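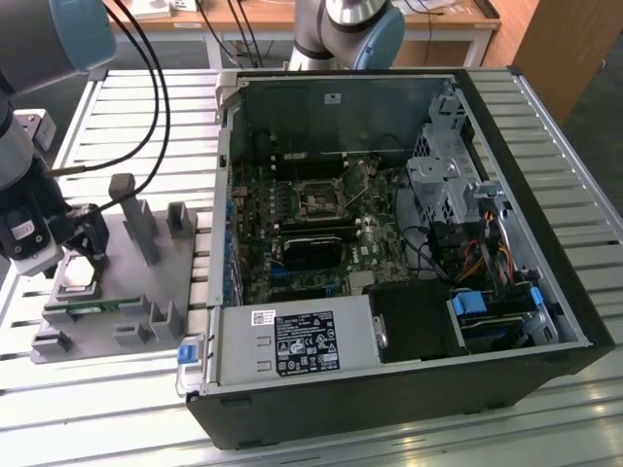 Flynn Hoani

July, Sunday, late start

Irkside enrolment desk, duplicate records again. Pulled the batch Carleen flagged before the weekend. 87 pairs where the same person seems to hold two library-and-bus cards under slightly diffrent spellings. Most are hyphens and double surnames. Two are plainly test entries that went live, one with the surname "Testperson" and a card actually printed and posted. Brurport office want to know how that got past the address check. So do I.

Ran the matcher at the looser setting on 200 records from Lowther. 15 flagged. Went through by hand with Myung-ja, she threw out most of them: father and son, same initials, same house. Date of birth should weigh more than it does. Put it up a notch, not rerun yet.

Note for Jovita: Drillgate forms still have the old box for "previous name". Clerks leave it blank or write n/a, and n/a is being read in as a name. Strip it before matching, not after.

Photo check is the weak bit. The form accepts any picture with the right file size. Anahera says a clerk is meant to look at each one, but the queue lets you approve a whole page at once. Ask for that button to go.

To do
- rerun Lowther w/ new weighting
- cancel the Testperson card, get the reason logged
- letter wording for people asked to come back in, current one sounds like an acusation

Stopped at 6, log saved under Irkside.

2 comments
Share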